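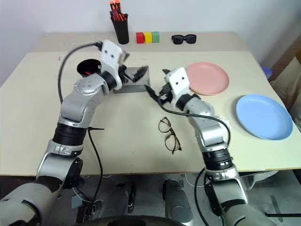 Small Repairs, Long Patience: what we learned about keeping office furniture in use
Speaker notes, Iqra Bukhari
Feb 17, 2021

Slide 1. Title

Good afternoon and thank you for the invitation to Dadville. Say the name of the talk slowly, because last time people thought I said "small repairs, no patients".

Say who I am: I take care of the furniture for Putex, in two buildings. Before this I was working in purchasing, so for many years I was the person who bought new desks. Now I am the person who tries to stop us from buying them.

Tell them questions are welcome during the talk, not only at the end.

Slide 2. Where we started

When I took over the list of furniture, it had 1,353 items on it. It was a spreadsheet with one column called "Condition", and in this column almost every line said "OK". The desk with a broken leg in the second building also said "OK". It stood on a pile of paper.

Ask the room: who has a list like this? Wait for hands.

The first thing I did was to walk. I walked through both buildings with a printed list and a pencil. This took most of September. I recommend doing it on foot and alone, because when you go with a manager people tell you that everything is fine.

Slide 3. What was really broken

After the walk I had 188 items with a fault. I want to spend some time on this slide, so do not hurry here.

Chairs were the biggest group. Mostly gas lifts that sink, then armrests, then wheels full of hair and carpet threads. A wheel like this does not need to be replaced. It needs ten minutes and a small pair of scissors.

Desks came second. Loose legs, swollen edges where somebody put a plant pot for years, drawers that do not close. The swollen edge is the difficult one, I come back to it on slide 6.

Then cabinets with lost keys. I did not know before that a lost key is the most common reason to throw away a cabinet. The cabinet is perfect, only it is locked. We had a full row of them in the basement, some with papers still inside.

Slide 4. The price question

Here somebody always asks if repair is cheaper. My answer is: usually yes for chairs, it depends for desks, and for cabinets nearly always.

Explain how I calculate. I count the part, the working time, and the time the person sits without a good chair. Many people forget the third one. If a colleague has to wait for a month, she will order a new chair by herself and I will find it later in the invoices – this happened more than once.

Do not show the full table, it is too small to read from the back. I can send it by mail.

Slide 5. Spare parts

We buy the parts from Furnlow. They are not the fastest but they still sell parts for the old series, and they answer the telephone. Before, we tried to find parts one by one on the internet, and we received gas lifts of the wrong diameter. I measured them after the delivery and not before. Please learn from me and measure first.

We keep a small stock now: gas lifts in two lengths, wheels for hard floor, wheels for carpet, feet for desks, lock cylinders with keys. All of it fits on one shelf. When the last but one piece is taken, the person writes it on the card which hangs there. The card works better than the software we had, because the card is in the same place as the parts.

Slide 6. Surfaces

This is the part I like the most, so I must watch the time.

A desk is judged by its top. The frame can be like new, but if the top has rings and scratches nobody wants to sit there. So we asked first what really disturbs people. The answers were stains near the hand, rough edges at the wrist, and strong shine from the window. A scratch at the far side disturbed almost no one.

What we do now:

For stains, warm water and mild soap, a soft cloth, and dry at once. We stopped using the strong spray, it leaves a dull place.

For a damaged front edge, we take the old edge band off and put a new one. You need a steady hand and good glue. My first three looked terrible and they are still in my own office.

For a swollen top, we cut it shorter if the damage is at the side. From a long desk you get a shorter one, and there is always someone who has a small room. If the damage is in the middle, the top is finished, and we keep the frame.

Slide 7. The Perron office

Tell this one as a story, without reading.

The team at Perron was moving to a smaller floor and wanted to throw everything away. They called us by mistake, they were looking for the transport company. I asked if I could come and look. We took 66 chairs and cleaned them in our loading area over a few days. Most needed only new wheels.

Mention the smell. The chairs had been stored next to a kitchen and it took longer to get the smell out than to do the repairs. Fresh air, baking soda, again fresh air. Four of them we could not save, and we used them for parts.

Slide 8. What did not work

I promised the organizers to be open about the mistakes.

The repair day. We invited people to bring their own chair and repair it with our help. Many came, but they all came at noon and we had only 2 sets of tools. The corridor was full and the fire safety colleague was not happy.

The stickers. We put a sticker with a number under every chair. People move chairs, and this is normal, but I had connected the numbers with rooms. After a few weeks the list was wrong again. Now the number belongs to the chair only, and in the list I write the floor.

The color rule. I wanted all chairs in one room to have the same color. It looked nice and it made the work much slower. I gave it up.

Slide 9. If you want to begin

Start with one floor. Take the pencil and walk. Open every drawer, sit on every chair, a full minute on each one.

Write down the fault in normal words. "Sinks when I lean back" is more useful than "defective".

Find out who has the keys – ask the cleaning staff, they often know. Ours had a tin with keys from both buildings and was never asked about it.

Order wheels first. It is the repair that people notice the same day.

Slide 10. Contact and questions

Leave this slide on the screen during the questions.

If there are no questions, ask them about their oldest desk. In the rehearsal this took ten minutes.

Reminder for me: bring the bag with the three sample edge bands and the two gas lifts, one good and one bad, and let them go around the room. Collect them before the coffee break.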